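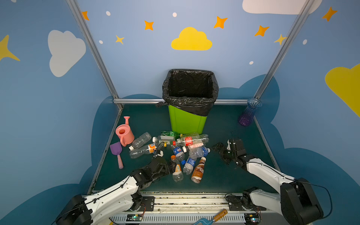
We had been meaning to get out to the Jurnetville open day for years, and this October we finally packed a thermos and went. The town sits in the valley between Ditley and Arley, and if you come by the Ditley road (do, it's much prettier) you get the whole river laid out below you just before the last bend.

The big draw is the old paper mill, which only opens its doors to visitors once a year. We got there at half past nine and there was already a line past the gate, all very good-natured, with somebody's spaniel going up and down it looking for crumbs. Tickets are free but you need one for the upstairs rooms, and ours was number 209, so we had time for a walk along the millrace first.

Our guide was Veronica Bălan, who worked in the finishing room for most of her life and still talks about the machines as if they were cousins. She took us up the 76 steps to the drying loft, slowly, thank goodness! It is a wonderful long room with shutters down both sides, and it smells of dust and old rope. They used to hang the sheets up there on cords made of cow hair, so they wouldn't leave a stain. I had never heard of such a thing.

Downstairs you can make a sheet yourself. Mine came out thick at one end and thin at the other, and Petrică Stanciu, who runs the vat, told me very kindly that it would do for a shopping list. He showed us the order books too, one of them open at a page for 3,059 reams, all in the most beautiful brown handwriting.

Lunch was bean soup at the Husar, across the bridge. It's a small place and fills up by noon, so go early or go late. We had plum cake afterward, and then another slice of plum cake.

Parking is in the field behind the church, with room for roughly 80 cars, and it does get muddy. The last tour leaves at four. We came home by way of Arley and stopped for apples.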